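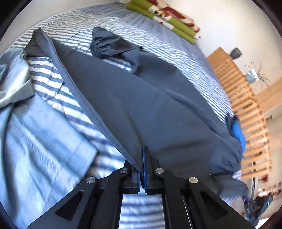 Figure 3. Taking hold of the garment at its edge before folding, as practised by the student group.

4. The folding task and how the students came to it

When the Flandwood robotics club first sat down to choose a task for its spring project, the suggestions covered nearly everything one can do in a home, from laying a table to feeding a rather patient cat. Laundry won in the end, and we were glad of it. Everyone in the club had folded clothes at some point, everyone had an opinion on how it ought to be done, and the opinions did not agree at all. For a study of how school-age learners put a familiar chore into words that a machine could use, that disagreement was a very good place to begin.

The sessions reported in this section were held between March 7, 2024 and the end of the following month, under the guidance of Selamawit Moges and Wian Du Plessis. The students worked with hand-held grippers and recorded each attempt from the gripper's own point of view. In that period they collected 636 attempts, of which 493 were kept for training after the group had gone through them together. The rules for keeping an attempt were written by the students themselves and are given in full in Appendix B - we have corrected the spelling and left everything else as it was.

A garment with elastic in it proved a much livelier subject than the tea towels used in the warm-up sessions. The students' early instructions tended to say simply 'pick up the trousers', and it took a good deal of friendly argument before they began to name the part to be held. Osian Probert, one of the older members, proposed that every instruction should mention a place on the garment and a direction of travel, and his wording ('cuff, towards you', 'waist, upwards') was taken up by the others within a session or so. We have used his terms in the coding scheme ever since.

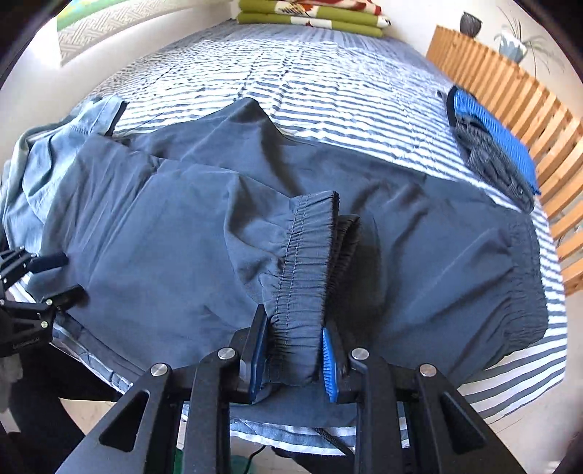

4.1 Working at the cuff

Cuffs were the students' favourite place to start. A gathered cuff is easy to find by eye and gives the fingers something thick to close upon, and in the session diaries it is described again and again as 'the handle'. The difficulty lay in what to do next. Moving a cuff moves the leg, and moving the leg can undo whatever smoothing has been done elsewhere, so the students learned to talk about the whole garment even while attending to one small part of it. Tiruwork Yimer's diary puts this nicely: she writes that she had stopped looking at the gripper and started looking at the far leg.

Two students usually shared a garment, each with a gripper, and they were asked to speak their intentions aloud before moving. We had expected this to slow them down, and so it did at first. By the later sessions, though, most pairs had settled on a sort of shorthand, and several had given up speaking for anything except a change of plan.

4.2 Working at the waist

The waistband asked for rather more co-operation.
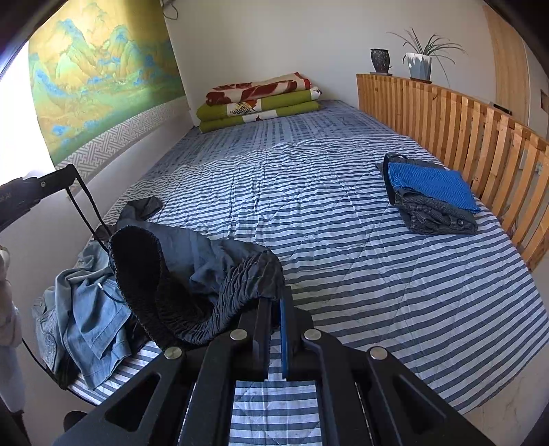
Figure 4. The elastic waistband held open between two grippers.

With one side held by each partner, as in Figure 4, neither could pull without the other feeling it, and the students spoke of this as the moment when the task became a conversation. Gadisa Zeleke suggested that the partner on the left should always lead. The pairs who adopted his rule wrote shorter instructions than those who did not, although we would not wish to make too much of this in so small a group. We return to the question of leading and following in Section 5, where the written instructions are compared with the recordings.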